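Saliva Ejector Tip Noise and Suction – Final Project Report
Dental Assisting Program, Trotenville
Turned in: March

What we were trying to find out

Our group picked low-volume suction because everybody in clinic complains about it. The tip whistles, the tip grabs the cheek, the patient flinches, and the person holding the mirror has to stop and start over. The question was pretty simple. Does the shape of the tip change how loud it is and how often it sticks to soft tissue, or is it mostly where you put it?

We wanted to compare more tip shapes but ran out of time, so this is a comparison of 2 tips only. One is the plain bendable kind already in the drawers. The other is the Plareo, with extra side holes and a softer cap. Both fit the same valve. The Plareo costs more per bag.

Background

Short version. A saliva ejector pulls water and spit out of the mouth at low volume. When the opening gets covered by cheek or tongue, the air has nowhere to come from and it grabs. Side holes are supposed to let air in so it lets go. There is also backflow to think about – if a patient closes their lips tight around the tip, pressure can change and fluid already in the line can come back. We were taught not to let patients do that and we did not test it on anybody.

Noise matters more than we expected going in. A lot of nervous patients say the sound is worse than the feeling. Our clinic handbook has one line on it, and that line is about the handpiece.

Equipment

Chair unit in operatory 3 (the one with the sticky foot pedal)
Plirkeck suction valve, cleaned and new screen put in before we started
Plain tips, one bag
Plareo tips, one bag
Sound meter borrowed from the science side
Typodont with the rubber cheeks
Measuring cup, stopwatch, tap water, towels. Lots of towels

We did not use real patients. Everything was on the typodont, mounted on the headrest. Rubber cheeks are stiffer than real ones so that is a limit, see further down.

Method

Each run went like this. Valve fully open. Meter clamped at ear height on the patient's left side. Air/water syringe running a steady stream onto the lower molars. Tip hooked in the lower right corner, bend facing back. One minute per run. One person held the syringe, one watched the cheek and called out every grab, one wrote it down. New tip each run, same tip type until that set was finished.

Then the same again with the tip moved to the floor of the mouth behind the front teeth.

We did 77 runs all together. It was supposed to be an even number but the last one got thrown in after the screen clogged and we decided to keep it. The clogged run itself is not in the results. 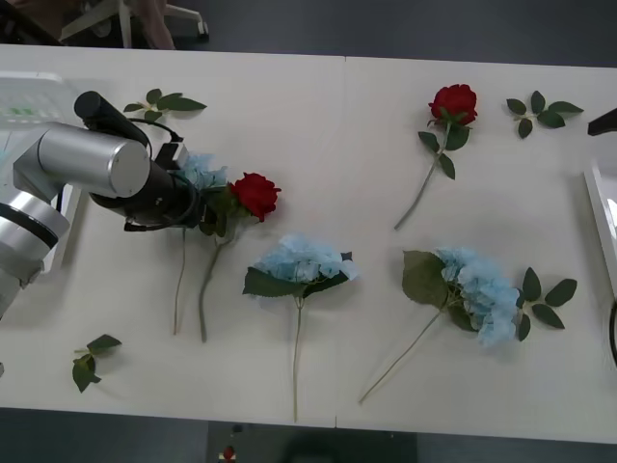 We also wrote down how much water was left in the mouth after each minute. Measured by sucking it up with a syringe and emptying that into the cup. Slow, messy, and the part we trust least. Some water always stayed under the rubber tongue.

Results

Grabbing first. The plain tip grabbed the cheek a lot more than the Plareo when it was hooked in the corner. No surprise. On the floor of the mouth the gap mostly went away, becuase there is less loose tissue there on a typodont.

Noise was the interesting part. We thought the Plareo would be quieter and it wasn't, at least not in the corner position. With the extra holes open to air it made a steady hiss the whole minute. The plain tip was quieter most of the time but then got very loud every time it grabbed and let go. So the average looked better for the plain tip and the peaks looked worse. Which one bothers a patient more, we can't say from a meter.

Water left over – close to a tie. The Plareo left a little more behind in the corner. Makes sense if some of the pull goes to air.

Moving the tip made a bigger difference than changing the tip. Both kinds did better on grabbing when the opening was turned away from the cheek by even a small amount.

Problems

Foot pedal stuck 2 times and we had to restart those runs.

The meter picks up the room. Somebody was running the ultrasonic cleaner down the hall during part of the second set. We closed the door, it helped, not enough.

Calling out grabs is a judgment call. We switched jobs halfway through and the counts shifted a bit after the switch. Should have kept one person on it the whole way.

Rubber cheeks, already mentioned. Real tissue moves and gets pulled in easier so our grab numbers are probably low for both tips.

We only had one bag of each kind. Could be a bad bag, no way to know.

What the literature says

We used the infection control chapter from class, the sheet that comes with the Plirkeck valve and the Hassanpour handout on patient comfort. The handout says to bend the tip before it goes in the mouth and to check the opening is facing the teeth. That matches what we got. The valve sheet says to change the screen on a schedule and flush the line at the end of the day. We would add check the screen if the sound changes, since ours got higher pitched right before it clogged.

Recomendations

Keep the plain tips for routine stuff. Show first-year students how to turn the opening away from the cheek before they ever work on a person, it takes a minute to teach.

Have a bag of the Plareo around for patients who gag or jump when the tip grabs. Warn them about the hiss.

Fix the pedal in operatory 3.

If another group picks this up, get a quieter room and a second meter, and ask for permission to do a comfort survey with student volunteers. The form for that has to go in early. We missed the cutoff. Raw data sheets are in the binder behind the sterilization log, and the tips we didn't use went back in the drawer.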